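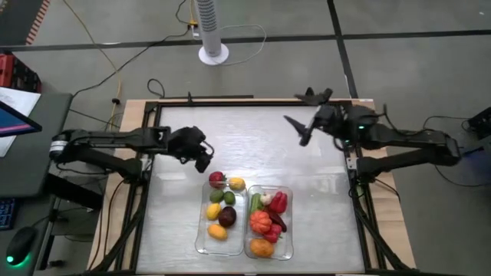

6월, 오후. 왼쪽 통은 과일, 오른쪽 통은 채소. 왼팔이 딸기 위에 있다.

오늘은 일기를 길게 쓰기로 했다. 지난주에는 매일 세 줄만 썼고, 나중에 읽어 보니까 내가 무엇을 했는지 하나도 알 수 없었다. "연습했다. 피곤했다. 국수를 먹었다." 이런 일기는 한국어 공부에도 도움이 안 되고 프로젝트 보고서를 쓸 때도 도움이 안 된다.

아침에 연구실 문을 연 사람은 나였다. 열쇠를 두 번 돌려야 하는 문인데 나는 항상 한 번만 돌리고 왜 안 열리는지 생각한다. 안에는 유스리가 어제 써 놓은 메모가 있었다. "오른팔 영점 다시 잡을 것. 그리퍼 말고 팔." 유스리 글씨는 아주 작아서 처음에는 '팔'을 '발'로 읽었다. 로봇에 발이 없으니까 곧 알았다.

영점을 잡는 데 30분이 걸렸다. 설명서에는 순서가 간단하게 나와 있지만, 오른팔은 팔꿈치 쪽이 무거워서 손으로 받치고 있어야 한다. 혼자 하면 한 손으로 팔을 잡고 다른 손으로 키보드를 눌러야 한다. 예세니아가 일찍 와 주어서 다행이었다. 예세니아가 팔을 받치고 내가 숫자를 읽었다. 우리는 둘 다 한국어가 모국어가 아닌데 연구실에서는 한국어로 말하기로 약속했다. 그래서 "조금만 더 올려", "너무 올렸어", "그대로 있어"를 아주 잘하게 되었다. 은행에서는 아직 말을 잘 못한다.

우리 과제는 식료품 정리다. 두 팔이 같이 일해서 과일은 왼쪽 통에, 채소는 오른쪽 통에 넣는다. 말로 하면 어린이 놀이 같다. 처음에 이 과제를 골랐을 때 파이델리나가... 아니다, 피델리나라고 써야 한다. 피델리나는 자기 이름을 잘못 쓰면 바로 고쳐 준다. 피델리나가 "우리 조카도 이걸 한다"고 말했다. 그런데 그 조카는 손가락이 열 개 있고 우리 로봇은 한 손에 두 개밖에 없다.

오늘의 목록은 이렇다. 나중에 보고서에 옮겨야 하니까 여기에도 적는다.

- 과일: 딸기, 레몬 둘, 라임 둘, 자두, 망고
- 채소: 오이, 마늘, 빨간 피망 둘, 호박, 빨간 고추, 고구마

한 통에 7개씩이다. 지난달에는 더 적은 수로 했는데 대회 규칙에 맞추어 늘렸다. 늘리고 나서 통 안의 자리가 문제가 되었다. 과일 통은 아래쪽이 좀 비어 있는데, 로봇은 빈 데가 있어도 이미 물건이 있는 곳에 놓으려고 할 때가 있다. 레몬 위에 레몬을 놓으면 굴러간다. 사람은 이것을 배우지 않아도 아는 것 같다. 나도 언제 배웠는지 기억이 없다.

점심 전에는 시범 기록을 모았다. 한 사람이 조종하고 한 사람이 물건을 놓고 한 사람이 기록 이름을 확인한다. 조종은 아이샤가 제일 잘한다. 아이샤는 손이 조용하다. 이 표현이 맞는지 모르겠다. 우리 말에서는 그렇게 말하는데, 한국어로는 '손놀림이 차분하다'가 더 좋을 것 같다. 나는 조종할 때 어깨에 힘이 들어가고, 그러면 로봇도 긴장한 것처럼 움직인다. 유스리는 그것도 데이터라고 위로해 주었는데 예세니아는 나쁜 데이터라고 했다. 예세니아가 맞다.

우리 목표는 브룬스테드에 가기 전까지 기록 2000개를 모으는 것이다. 오늘 점심 때 화면에 나온 번호는 1713이었다. 이 번호를 보고 나는 기뻐서 사진을 찍으려고 했는데 전화기가 충전 중이었다. 유스리는 그중에 버려야 할 기록도 있으니까 너무 기뻐하지 말라고 했다. 버리는 기준을 아직 못 정했다. 물건을 떨어뜨렸다가 다시 집은 기록은 버려야 하는가? 아이샤는 다시 집는 모습이 제일 중요한 공부라고 한다. 피델리나는 떨어뜨리는 모습까지 같이 배우게 된다고 한다. 둘 다 말이 되어서 나는 가운데에 앉아서 김밥을 먹었다.

(단어: '떨어뜨리다'와 '떨어트리다'는 둘 다 맞다고 한다. 나는 하나만 쓰겠다.)

오후에는 물건마다 어려운 점을 하나씩 보았다. 적어 둔다.

**마늘.** 작다. 손가락을 너무 넓게 벌린 채로 내려가면 옆에 있는 것을 같이 민다. 오이 옆에 마늘을 두는 배치에서는 오이가 먼저 움직였다. 아이샤가 손가락을 조금 미리 모으고 내려가는 방법을 찾았고, 그다음부터는 전부 그렇게 기록하기로 했다.

**고추.** 길어서 어디를 잡느냐에 따라 돌아간다. 가운데를 잡으면 괜찮다. 끝을 잡으면 놓을 때 비스듬하게 떨어져서 피망 위에 걸친다. 규칙에는 통 안에 들어가면 성공이라고 되어 있으니까 걸쳐도 점수는 같다. 하지만 보기에 안 좋다고 피델리나가 계속 말한다.

**호박.** 골이 있어서 생각보다 잘 잡힌다. 나는 호박을 제일 걱정했는데 호박은 한 번도 문제를 만들지 않았다.

**레몬과 라임.** 색이 달라서 구별은 쉬울 줄 알았다. 그런데 구별은 중요하지 않다. 둘 다 과일 통에 가면 된다. 우리가 첫 주에 이 둘을 구별하려고 쓴 시간은 조금 아깝다.

**피망과 고추와 딸기.** 빨간 것은 이쪽이 더 어렵다. 딸기는 왼쪽, 피망과 고추는 오른쪽으로 가야 한다. 지난번 학습 결과에서는 왼팔이 피망 앞까지 가서 한참 서 있었다. 예세니아는 그것을 '고민'이라고 불렀고 로그 파일에도 정말로 "고민 2"라고 적어 놓았다. 지도 교수님이 로그를 보시기 전에 바꾸어야 한다. 나는 이 말이 마음에 들어서 사실 안 바꾸고 싶다.

**고구마.** 특별히 쓸 것이 없다. 무게를 재는 것을 잊어버렸다.

그리고 통이 문제다. 우리는 투명한 직사각형 통을 쓰는데, 위에서 오는 조명 때문에 통의 벽이 반짝인다. 사람 눈에는 괜찮지만 카메라로 보면 밝은 줄이 생긴다. 판도 금속이고 회색이라서 통의 바닥과 판이 잘 구별되지 않는다. 피델리나는 통 밑에 색종이를 깔자고 했다. 유스리가 규칙서를 찾아보았고, 작업면에 표시를 더하면 안 된다는 문장을 찾았다. 색종이가 '표시'인지 우리는 꽤 오래 이야기했다. 나는 사전에서 '표시'를 찾아보았는데 뜻이 너무 넓어서 도움이 안 되었다. 결국 넬리에게 물어보기로 했다.

넬리 테요는 작년에 이 대회에 나간 선배다. 지금은 빌네스에 있는 회사에 다닌다. 저녁에 전화를 했더니 바로 받아서 길게 설명해 주었다. 색종이는 작년에 어떤 팀이 썼다가 감점을 받았다고 한다. 그 대신 조명이 다른 시간에도 기록을 모으라고 했다. 우리는 거의 오후에만 기록했다. 넬리는 대회장 천장이 높고 불이 하얗다고 했고, 물건을 놓는 순서도 심판이 마음대로 바꾼다고 했다. 마지막 말은 규칙서에 없어서 모두 조금 놀랐다.

전화를 끊고 나서 내가 받아 적은 것을 다시 보니 이랬다.

1. 색종이 안 됨
2. 아침, 밤에도 기록
3. 순서 섞기 (심판 마음!)
4. 두 팔이 같이 들어갈 때 기다리는 쪽을 정할 것
5. 밥 먹고 할 것

4번에 대해서는 이미 우리도 싸운 적이 있다. 두 통이 테두리가 닿게 나란히 있으니까, 왼팔과 오른팔이 동시에 가운데로 오면 가까워진다. 지금은 왼팔이 내려가 있으면 오른팔이 손가락을 벌리고 더 높은 데서 기다리는 것으로 연습하고 있다. 느리다. 유스리는 속도 점수를 생각하면 기다리는 시간을 줄여야 한다고 한다. 예세니아는 부딪히면 속도 점수가 아무 소용이 없다고 한다. 우리 팀 이름은 '렝기포'인데, 피델리나가 살던 동네의 빵집 이름이다. 그 빵집도 느리지만 줄이 길었다고 한다. 그래서 우리는 당분간 기다린다.

메빅스 이야기도 써야 한다. 메빅스는 우리가 쓰는 기록 프로그램의 이름이고, 유스리가 방학 때 혼자 만들기 시작했다. 오늘 메빅스가 두 번 멈추었다. 첫 번째는 파일 이름에 한글이 들어가서 그랬다. 내 잘못이다. 나는 '자두_다시'라고 쓰는 것이 보기 쉬워서 그렇게 했다. 유스리는 화를 안 내고 긴 한숨을 쉬었다. 두 번째는 왜 멈추었는지 모른다. 다시 켰더니 되었다. 보고서에 "다시 켰더니 되었다"라고 쓸 수 있는지 아이샤가 물었고, 나는 '재시작 후 정상 작동'이라는 말을 가르쳐 주었다. 내가 다른 사람에게 한국어를 가르쳐 준 것은 오랜만이다. 기분이 좋았다.

저녁은 학교 앞에서 순두부찌개를 먹었다. 반찬으로 고추가 나왔는데 아이샤가 젓가락으로 정확히 가운데를 집어서 들어 보였다. 모두 웃었다. 나는 오이를 집다가 놓쳤다. 예세니아가 "다시 집는 모습이 제일 중요한 공부"라고 했다.

밥을 먹고 아이샤와 나만 다시 연구실로 갔다. 넬리의 2번을 바로 해 보고 싶었다. 창밖이 어두우니까 오후와 그림자가 달랐다. 몇 번 기록하고 나서 오후에 배운 모델도 돌려 보았다. 딸기는 잘 집었다. 자두에서는 조금 옆으로 갔다가 돌아왔다. 자두 색이 어두워서 그런지, 자두를 놓은 위치 때문인지 모르겠다. 아이샤는 내일 자두만 따로 여러 자리에 놓고 보자고 했다. 나는 졸려서 그냥 그러자고 했는데, 지금 생각하면 좋은 방법이다.

집에 오는 버스에서 발표문의 첫 문장을 생각했다. "저희는 과일과 채소를 정리하는 두 팔 로봇을 만들었습니다." 그런데 로봇을 우리가 만든 것은 아니다. '가르쳤습니다'라고 쓰면 너무 큰 말인 것 같고 '학습시켰습니다'는 발음이 어렵다. 나는 '학습시켰습니다'를 버스에서 작게 다섯 번 말해 보았고 옆자리 아저씨가 나를 보았다. 발표는 예세니아가 하면 좋겠다. 하지만 제비뽑기에서 내가 뽑혔다.

내일 할 일:

- 자두. 밝은 자리, 어두운 자리, 통 가까이, 통에서 멀리
- 고구마 무게 재기 (진짜로)
- 버리는 기록의 기준 정하기. 점심 먹기 전에, 김밥 없이
- 파일 이름은 영어로
- '고민 2'를 바꿀지 교수님 오시기 전에 결정
- 유스리에게 메모를 좀 크게 써 달라고 말하기
- 아침 기록을 하려면 내가 또 문을 열어야 한다. 열쇠는 두 번.

손목이 조금 아프다. 조종기를 너무 세게 잡는 것 같다. 아이샤에게 어떻게 잡는지 사진을 보내 달라고 했는데 벌써 자는지 답이 없다. 나도 이제 불을 끄겠다.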